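Kindia Bin-Picking Cell: Used and Refurbished, What You Get and What You Should Ask

Item no. 613. Listed by Pumholm Equipment. Page last changed May 11, 2020.

We resell cells like this one, so read what follows knowing we would like you to buy it. We would also like you not to send it back. Of the bin-picking packages we quoted up to April, more came undone over budgeting than over anything mechanical.

What is in the package

Arm, controller and handheld pendant
Finger gripper with air fittings and hoses
Cable dress kit for the arm
Two bins
Kindia picking software, one seat, 15 months of updates
Two days on site for setup

What is not in the package

Guarding or a safety scanner
Compressed air supply
Table or stand
Spare fingers
Freight and rigging

The last list is where the money goes. A quote that shows you a price for the arm and stops there is a quote for something that can't make you a single part. Ask any seller, us included, for one number that covers the cell running on your floor with your items in the bin. If they won't write it down, assume it is a good deal higher than the one they did write down.

About the pick rate

The Kindia data sheet says "up to 193 picks per hour." We have never seen a customer hold that for a shift with mixed items, and we don't put it in our quotes. With loose plastic goods of different shapes, the last customer we set up got 74 an hour over a full day, including the times a person had to reach in and turn something over. Your number may be better or worse. Plan your payback on a figure you have seen with your own products and treat the data sheet as advertising.

Shiny and see-through items deserve their own line. Clear plastic is hard for most cameras to find, and sellers like to demo with solid, bright parts. Bring your worst item to the demo. Bring the one that rolls, too.

Fingers, cables, bins

Soft fingers wear. How fast depends on what you pick, and we won't guess for you. Put a spare set in the first year's budget and keep it on the shelf. Cables and hoses on the outside of the arm are cheap to replace and easy to get at, but they need slack, and slack catches on bin walls. Walk through every corner of the bin at slow speed before you let anyone run the cell at full speed.

Bins get scraped. We sell them as consumables and they are priced that way. Clamp them down. A bin that shifts a little between picks will be blamed on the software, and you will pay somebody to come out and look at the software.

Lease or buy

Skellon offers a lease on this package. Read the part about software fees after the update period ends. We think the lease makes sense if you aren't sure the job will still exist in two years, and poor sense otherwise.

Condition and returns

Refurbished cells are run on our bench before shipping. You may send yours back within 15 days if it can't do the job written in the order. If the order doesn't name the job, we have nothing to test against, so please name it.
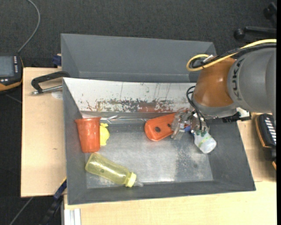
Probert: We bought one of these and the advice on spare fingers is fair, but I'd add floor space to the list of things left off the quote. Ours needed a lot more room than the drawing showed once the guarding went up, and moving a rack to make space cost us a weekend and an electrician.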